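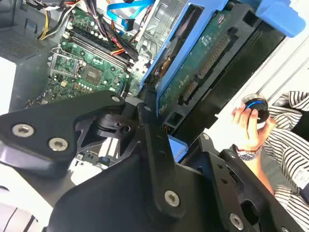
Filed under: Special Teams Notebook / Snap and Hold

June, morning session, Aquino field

Best session we've had so far! Benjie Calimlim snapped, Consolacion Navarro held, I ran the laptop and chased balls. Grass short, light wind from the scoreboard end, dying off by the time we quit.

The question was whether the laces land in the same place every time if we leave the holder's hand alone and only change the snapper's grip. Varnasier wants an answer before camp and I kept telling them it was the hold. I'm now pretty sure I was wrong, which I'm happy to write down.

Old grip first, 22 snaps. Benjie's middle finger on the second lace, thumb flat, same as all spring. Navarro had to spin the ball on 14 of them before she could set it, and on a few she spun it the long way round, so a kicker would have been standing over a moving ball. Her hands were great the whole time. She catches out in front, quiet, and the spot barely wanders.

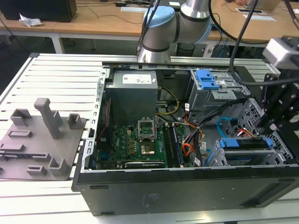
Then we slid the middle finger up one lace and had him start with the seam a little past vertical. Same count, 22. She turned the ball on only two, and both came right after the water break when Benjie said he'd gone back to the old grip without noticing. Take those out and it's as clean as anything I've seen from a high school or college snapper. I yelled loud enough that the lacrosse people looked over.

Didn't change: his stance, distance, tempo. Speed felt the same to me and the Zernia gates agree with that as far as I trust them. The near gate dropped out again in the middle of the second set (13 snaps with good times, the rest blank). I swapped the battery and reseated the bracket. Still flaky. Don't quote the times to anybody yet.

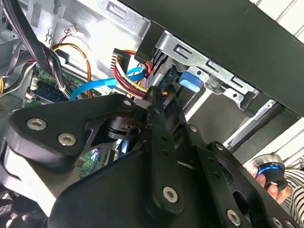 Navarro's note, pretty much word for word: the new ball comes in with a tighter spiral but it gets to her hands lower, and she'd rather move her target hand down than have Benjie try to lift it. I agree. Let him keep one thought in his head. She's going to mark her knee spot with tape next time so we can see if she's creeping forward to meet it.

Also tried the Lullura holder stick for kicks after practice. Fun, but it tells us nothing about the snap, and the foot slid on the damp patch by the hash. Back in the bag.

Things to sort out:

- gate bracket, probably a new one
- same ball for the whole session. We mixed an older ball into the first set and I can't tell from my sheet which reps it was. My fault.
- Benjie with gloves? He hates them, but it rains there in October
- a real kicker, moving, full speed. Holding for air is easy
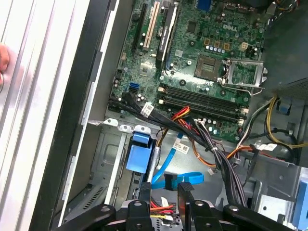
One more while I remember. When Benjie was tired his back foot drifted and the ball drifted with it, toward the holder's face side. The grip held up fine even then. The laces were still front, the ball was just in the wrong spot. So that's two separate problems, and I've been coaching them as one since winter. Want to split them into separate drills and see how quickly the foot thing cleans up. Consolacion thinks a strip of tape behind the heel will do it. Trying that first.

Recent entries
Punt hang times off the stopwatch, again
Wet ball bucket, second try
Varnasier kickoff landing chart
What the long snapper watches before the snap
Gate bracket repairs and spare parts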